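The letter from the Zilura Wheelers came in a brown envelope, and I read it standing up in the hall with my helmet still on. I had applied for a place on their August ride because I'd had a glass of wine and the form was short. Now here was a start number, 85, and a map folded so many times it had gone soft at the creases. One hundred and two miles, it said, from Elalen over the tops to Zistden and home again by the reservoir. I had never ridden further than the garden centre and back — twice in one day, once, when I'd forgotten the compost.

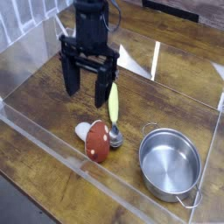
*Page last changed: January 2020*

I trained all through the spring and on into the summer, mostly before breakfast, and mostly in drizzle. My bicycle was a Hidayat, older than my marriage, painted a green that you don't see any more, and it had a tick in the bottom bracket that came and went with the weather. I grew fond of that tick. On the long drag out of Elalen I used to count my breathing by it, and when it stopped I felt quite lonely and had to sing instead.

My sister thought I was mad, of course, and told me so every week on the telephone, and then she posted me a pair of padded shorts and a fruit cake. The cake weighed more than the front wheel. I ate it in slices on the gate at the top of the hill, looking down at the road I'd come up, and I don't think I have ever enjoyed a cake so much.

By the time the day came round there were almost 700 of us in the market square, all elbows and bright jackets, with a brass band playing something cheerful and rather too slow. I was put near the back, where people were still pumping up their tyres and asking each other if they'd remembered sun cream. Then somebody blew a whistle and we all clicked and wobbled off together down the high street.
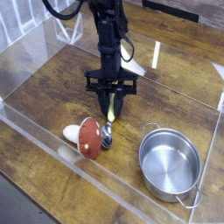 Don't go chasing the young ones, love, came a voice from my right, before we'd so much as passed the church, because you'll only meet them again at Zistden lying on the grass. It belonged to a rider on a tandem with an empty back seat, and I took the advice, and was glad of it. We rode side by side as far as the first feed stop, talking about saddles and gooseberries, and then the tandem went on ahead while I was queuing for tea, and I didn't see it again until much later.

The climb over the tops is a plain, stubborn sort of hill. It hasn't any hairpins to break it up. It simply goes on, with a wall down one side and sheep down the other, and the wind comes straight across and gets in at your collar. I had my lowest gear and I used it. Riders went by me in ones and twos and said good morning, and after a while they said good afternoon.

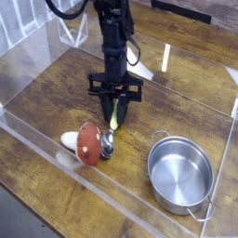 I got off and walked once, for 200 yards or so by the cattle grid, and I'd like that written down somewhere, as my sister has been told otherwise. A lamb walked with me most of the way. Then the road tipped over, all at once, and there was Zistden far below with its chimneys and its little grey bridge, and I let go of the brakes — not entirely, I'm not a fool — and went down with my mouth open like a child on a slide.

They gave us soup in the village hall. My hands were shaking so much that I drank it from the bowl, and the woman across the table was doing just the same, so we nodded to one another and carried on.
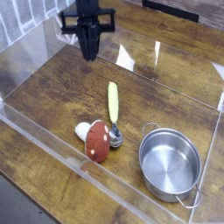

## The reservoir road

It was getting on for evening when I came round by the water, and the tick had started up again. There were no other riders near me by then, only swallows, and the sun lying along the top of the dam. I ate the last of the fruit cake, which had gone to crumbs in my back pocket, and I wasn't in any hurry at all.

The tandem was propped against the wall by the sluice gate. The rider was sitting beside it with both shoes off, looking at the water, and moved over to make room.

"Is it far now?" I asked.

"Six miles. You can have the back seat if you like."

I said I'd better see it through on the Hidayat, but I did sit down for a bit first.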